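Entretien des textiles domestiques
Séance 4 : vêtements matelassés, tri et pliage avant rangement
Support rédigé par Hülya Erdem

4.1 Surface de travail
Le pliage d'une veste matelassée demande une surface plane plus large que le vêtement manches ouvertes. Un lit fait convient, drap tendu, oreillers et traversin repoussés vers la tête. Une veste noire se lit mieux sur un drap clair, même imprimé : coutures, peluches et curseur de fermeture ressortent.

4.2 Contrôle préalable
Vider les poches. Relever la composition sur l'étiquette (enveloppe et garnissage séparément). Vérifier le curseur et la tirette, puis les coutures entre compartiments. Une tirette métallique laissée libre marque le tissu sous pression ; la rentrer sous le rabat s'il y en a un.

4.3 Pliage
Fermer la glissière jusqu'en haut. Poser le dos contre le drap, capuche vers la tête du lit. Rabattre les manches sur le devant, sans les croiser. Replier la capuche sur le col, puis plier le corps en deux dans la hauteur. Ne pas rouler serré : le garnissage se tasse le long des piqûres.

4.4 Stockage
Housse en coton, 20 cm de vide au-dessus de la pile, hygrométrie inférieure à 50 %. Les sacs plastique fermés sont à proscrire au-delà du transport. Reprendre la fiche Drallham pour les durées.

À préparer pour vendredi : exercice 3 du polycopié, à remettre à Ilídio Frade. 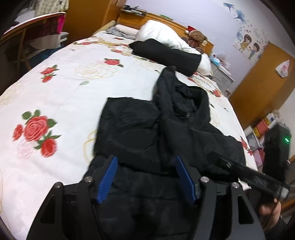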